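Right, a thread about the move, because I've been promising one since February and I'm sitting on the floor with a cup of tea and no chairs.

1/ We've had the keys to the new place in Tistley for 4 days. The old flat still has half our stuff in it. I would like a medal, or a sandwich.

2/ First thing I did was order boxes. Double-walled ones from Womemar, flat-packed, and they turned up in a van at seven in the morning while I was in my dressing gown. Good boxes though! Very sturdy. I have opinions on boxes now, that's who I am.

3/ Packing kitchen stuff is its own circle of misery. How do two people own 96 forks and spoons? We have never had more than six people round. I counted them twice on the living room carpet because I refused to believe it.

4/ The charity shop got a lot of those. Also three sieves, a fondue set with no forks (!!) and the bread maker, which I'd used once and resented ever since.

5/ Books next. Do NOT fill a big box with books. I know everyone says it, I read it on the moving firm's own leaflet (Valdovinos, lovely people, very strong), and I still did it. Couldn't shift it an inch. Had to unpack the thing and start again with small ones.

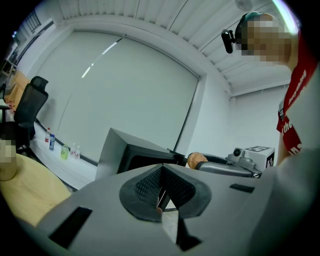 6/ Desk stuff is where I've slowed right down, mostly cables. I've started putting each lead in a freezer bag with a bit of masking tape saying what it goes to, and I'm about a third of the way through the drawer of doom. For anything with a screen I'm going by size — something like that dark box-shaped thing that looks like the back of a monitor would get a blanket round it and travel upright in the car, never flat under other things. I learned that with a telly in 2 flats ago and I'm still cross.

7/ Someone asked how I'm labelling. Room on the side, room on the top, and a number. The number goes in a notebook with what's in the box. By box thirty my entries had gone from "blue mixing bowls, scales, lemon squeezer" to "kitchen bits" to "??".

8/ Money, as people always want to know: £640 for the van and two movers for the day, and that includes them taking the bed apart. I'd have paid it for the bed alone. We did the wardrobe ourselves and there's one bolt left over that I'm choosing not to think about.

9/ Storage in the new place is a bit mean, so I got shelves from Tolidau for the alcove. Up to now I've put up one bracket. It's level! The wall is not, sadly, so it looks wonky anyway.

10/ Things I'm glad I kept out of the boxes: kettle, mugs, loo roll, phone chargers, scissors, the good pillow. Things I wish I had: tin opener. We've had beans on the counter for two days, just looking at us.

11/ Still to do on Sunday — airing cupboard, the bathroom shelf, and whatever's on top of the wardrobe, which I haven't been brave enough to look at. Over 100 hangers as well. Do I just leave the clothes on them and stick a bin bag over the lot? Tell me if that works, I'm tempted.

12/ Also if anyone near Tistley wants used boxes next week, shout. Some have "??" written on them but they're otherwise fine.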